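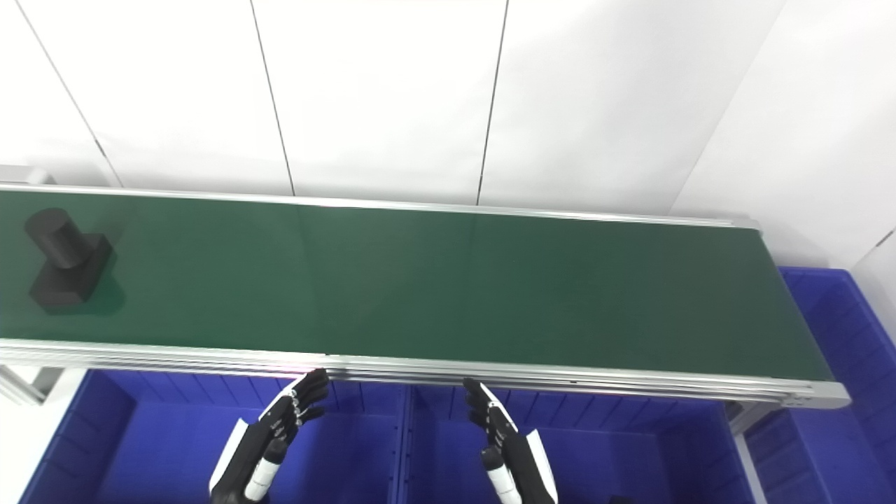
**Trelten's sorting software learns to say "I don't know"**

FLELTSTEAD, November. Trelten has released version 8 of its planning software for two-handed robots, and the headline feature is hesitation.

Earlier versions had firm opinions about everything that came down a conveyor. Show the system a black machined part on a green belt and it would pick a bin at once, with great confidence, and be wrong often enough that the night shift kept a tally on the whiteboard. The new release lets the perception module report a low score and hold the hands below the rail until it gets a better look.

"We spent most of a year teaching it to be fast," said Urszula Głowacki, who leads the planning team. "Then we spent the summer teaching it to wait. The second part was harder to explain to sales."

Dark parts were the main offender. A flanged cylinder on a block base throws a soft shadow, and the old segmentation code liked to treat the shadow as extra part. The planner would then work out a careful, collision-free grasp on a patch of belt. Version 8 checks the outline against the depth data before it plans anything, a step that Wojciech Bednarek of the perception group admits "was on the list for a while."

In the company's own trial the software worked through 2000 parts and asked for a second look 241 times. Trelten calls this a success. The previous version never asked at all, and there was a meeting about that.

The update also brings a replay tool, which lets engineers step through a failed pick and see which module was to blame. Heather Guthrie, who tests the releases, said the tool has made the weekly review shorter and a good deal less friendly.

Existing customers get version 8 free. The wait time is set to 2 seconds out of the box and can be changed in the config file, under a heading still spelled "pateince." Głowacki said a fix would break too many scripts. A version for the Flendasthorpe site is due once its controllers have been updated.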